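Robotics Club FAQ, for People Who Aren't Sure About Joining
By Chaimae Nasr
Last updated in September
36 comments | 25 shares

I joined this club at Drurstead expecting to be talked out of it within a month. I stayed, but I still don't buy most of what gets said about student robotics, so they gave me the FAQ to write. If you want the cheerful version, there's a flyer by the stairs.
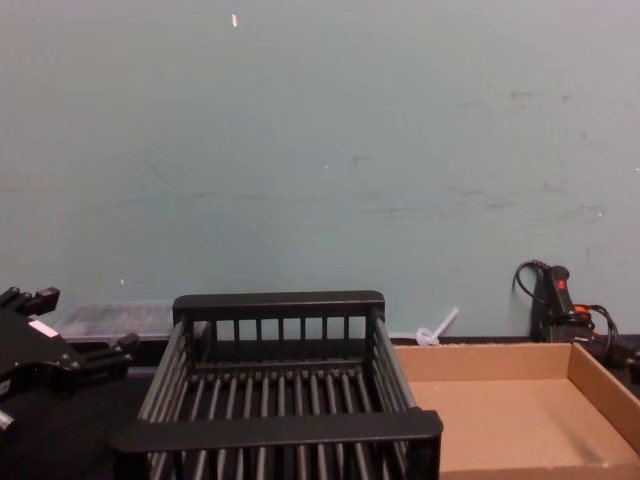
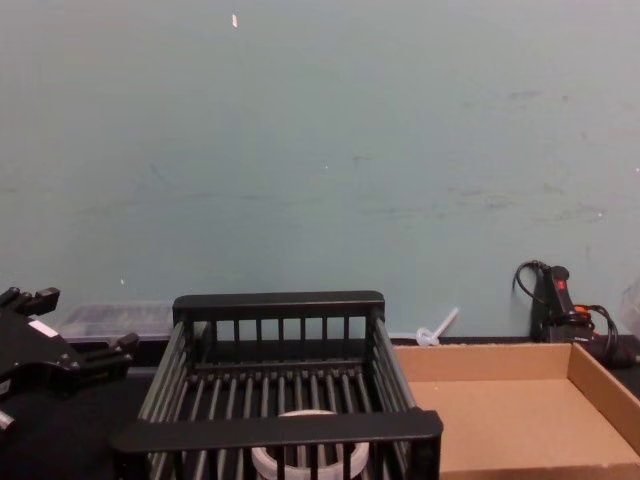
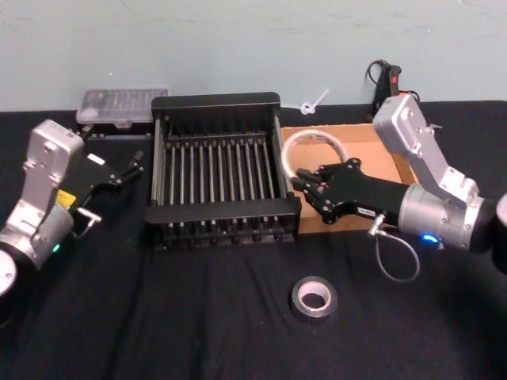 What does the club do?

We run one project at a time, and this year it's called Setus. The goal is to get a two-armed robot to put small things where they belong on an ordinary table, in bins and racks a normal person might own. That sounds modest and I think it's still too ambitious. The whole setup is a black dish rack in the middle, a cardboard tray to the right of it, and an arm on each side. People come in expecting something out of a car factory and get a table with a roll of duct tape on it. I'd rather you knew that before you signed up. The hard part is getting a gripper to close on a thing it has never met, at an angle it wasn't shown, and let go of it in the right place.

Does the robot work on its own?

Sometimes, for short stretches. Most of our hours go into a person driving the arms while we record, and then training on the recordings. If somebody at the open house tells you it "learned to tidy up," ask how many tries it got and who picked the one on the video. I ask this every time and I'm told it makes me hard to have at parties.

Do I need to know how to code?

No, but you'll be bored by November if you refuse to learn. There are jobs that need no code, like driving the arms, setting out the table and keeping the log. The log matters more than any of the glamorous stuff and is kept badly. If you can write down what was on the table and what went wrong, in plain words, you'll be more useful than most second-years.

How much time does it take?

The sign-up sheet says two hours a week. Don't believe it. Two hours gets you through setup and one good argument about the lighting. Figure on a long Sunday now and then when we're getting ready for something, and a lot of quiet weeks otherwise.

Is there a competition?

Yes, the Gornholm. It's a one-day meet with 8 teams, each given the same tabletop task and a short window to do it in. Last year we scored 34 points, and I'd like to say that was good, but the scoring sheet changed twice and I have never been able to work out what the top score was. I don't think the result told us much. What I did get out of it was seeing how the other teams laid out their tables, and we've copied some of that since.

My own opinion is that a competition rewards tuning for one task on one day. Mohcine Lamrani, who leads the driving group, thinks the deadline is the only reason anything gets finished here. We've had this argument often enough that new members can usually recite both sides.

What is the Alaoui rule?

Any claim about the robot has to come with the number of attempts. It's named after the room we meet in. I proposed it, it passed narrowly, and it gets ignored in about half of our posters. Please don't ignore it. "It picked up the tape" is a story. Picking up the tape in so many tries out of so many is something we can check next week.

Will this get me a job or into a program?

Maybe. I'd be careful with anyone who promises that. You'll be able to talk about a real system with real failures, and some interviewers like that. Others will want to know what part you did yourself, so keep notes on it as you go.

Will I break something?

Probably something small. The arms move slower than you'd think when beginners are driving, and you won't be allowed near the controls until someone has shown you how to stop them. Tie your hair back and keep your sleeves out of the way. Drinks stay in the hall, including yours with the lid on.

Can I just come and watch?

Sure. Come at 5 p.m. and stay as long as you can stand it. Watching is slow. A lot of it is one person saying "a bit left" to another person for twenty minutes. If you're still interested after that, put your name on the sheet and bring a pen, as ours keep walking off.

Who do I complain to about this page?

Me, in the comments. I read them all and answer the ones with a question in them.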